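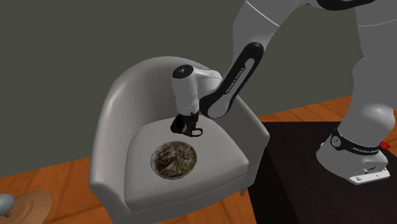

Ollska tub chair, pale grey

I've sold chairs for 17 years and this is the one I took home myself, so forgive me if I go on a bit. The Ollska is a proper tub chair -- the back curves right round into two thick arms, and you can sit sideways in it with your legs over one side (my preferred reading position, whatever my physio thinks!).

Torbjørn Fjeld drew the first version for Lindqvist with a much deeper seat. Lovely for tall people, hopeless for me, as my feet dangled like a toddler's. The current one is shallower and a bit firmer, and I can get out of it holding a mug of tea.

The cover is plain and smooth with no buttons or piping, so crumbs brush straight off. We've had soup on ours, and curry, and most of a trifle. Warm water and a drop of washing-up liquid, dab don't scrub, and leave it to dry overnight. Please don't use the Amotetti leather cream on it, a customer tried that in September and we had to order her a new cover.

Arrives in one box with the feet packed separately. They screw in by hand and it takes 3 minutes, or 20 if you lose one under the sofa like I did.

Price: £300, delivery included on the mainland
Colours: pale grey in stock, moss to order
Matching footstool: the Astard, sold separately

If you'd like to try one first, pop in on a Tuesday when Thịnh Ung is in the shop. He does all our upholstery repairs and he'll happily tell you which of our other chairs he thinks are too soft. Swatches are free, just send us your address and say which colour you're after.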